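Oven planner gains contact-aware grasp checks and a new replay tool

Software | April

Amthorpe has released an update to Oven, its open-source motion planner for single-arm manipulation. The new version moves grasp checking inside the planning loop, changes how tool geometry is stored and adds a replay utility for inspecting failed runs. It also drops the old collision cache, so existing configuration files will need to be converted before they load.

Until now Oven chose a grasp first and planned the approach afterwards. If the approach could not be completed, the planner threw the grasp away and started again from the next candidate. That worked well enough for boxes and cups. With long-handled tools it wasted much of the planning budget, as a grasp close to the head would often look sound on its own and then leave no clear path for the wrist.

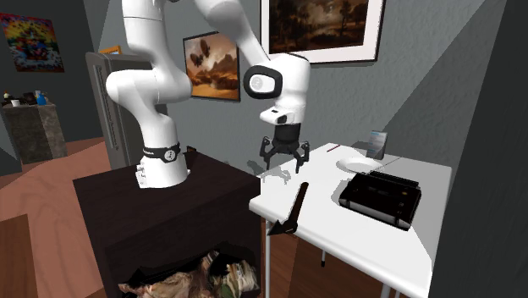 In the new version each grasp candidate carries a short approach segment and a short retreat segment, and all of it is scored together. Candidates whose retreat would sweep the handle through a neighbouring object are rejected before the main search begins. The default limit is 200 candidates per object. It can be raised in the configuration file, although the release notes warn that memory use grows quickly with meshes that have not been simplified.

Tool geometry has been reworked as well. Oven used to wrap every object in a single convex hull, so that an L-shaped tool such as a hammer was treated as a solid wedge and the free space beside the handle was lost to the planner. Objects are now split into convex parts when they are imported, and the parts are saved alongside the mesh. A command-line converter does the same for older object libraries. Meshes with holes or inverted faces are reported and skipped, and are no longer repaired silently.

The changes were tested on Lamach, a set of simulated indoor scenes in which a fixed arm works among furniture and household objects. The set contains nearly 2000 start states, of which 717 include at least one object partly supported by, or resting against, another. Amthorpe reports results for those states separately. The previous version of Oven treated any contact between two objects at the start of a run as a fault and refused to plan, so there is no earlier figure to compare them with.

Contact at the start is now allowed if it is declared. The planner reads the list of touching pairs from the simulator, ignores those pairs for the first part of the lift and restores the checks once the objects have separated. The distance at which checks are restored can be set for each object.

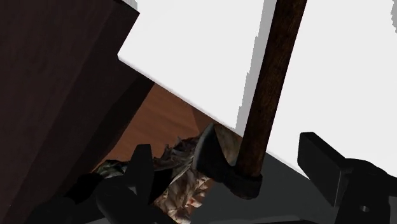 Does the planner need a depth camera?

It needs object poses, and it does not mind where they come from. In simulation they are read directly from the physics state. On hardware they can be supplied by any pose estimator that publishes a position, an orientation and a covariance. Depth data can be added as an extra occupancy layer, which is switched off by default and has so far been tested only in simulation.

Low-level control is still handled by Sotelo, the joint controller that has shipped with Oven from the start. Its interface is unchanged apart from one new field, a time stamp for the planning state on which a trajectory was based. If the time stamp is older than the configured limit, Sotelo declines the trajectory and holds position. Integrators who wrote their own bridge between the two packages will have to fill in the field, as an empty value is treated as expired.

The replay tool reads the log of a finished run and steps through it at the control rate. At each step it lists the active grasp candidate, the nearest pair of bodies and the cost terms that decided the result. Logs can be opened next to rendered views from any camera defined in the scene, including one mounted on the wrist. Two runs may be loaded together and aligned on the moment the gripper begins to close.

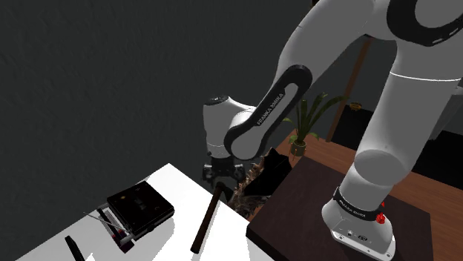
Simulation render: Amthorpe / Lamach scene set

Amthorpe says the tool was first written for internal use, to trace a fault in which the planner returned different paths for identical inputs. The cause was an unordered container in the collision module. It has been replaced, and a run with a fixed seed should now give the same path on every machine with the same build.

The release closes 14 reported issues. Most concern import errors and unit handling. One long-standing problem remains open: thin objects lying flat on a surface are still given too few side grasps, and users are advised to add these by hand in the object file. Soft and crumpled items are modelled as rigid meshes throughout, and there is no support yet for objects that change shape when pressed.

Oven and Sotelo are available as source and as prebuilt packages. The Lamach scenes are a separate download and must be fetched again, as the contact lists are missing from the older files. The previous version of Oven will receive fixes for crashes only. Conversion of old configuration files is done with the migrate command, which writes a new file and leaves the original in place.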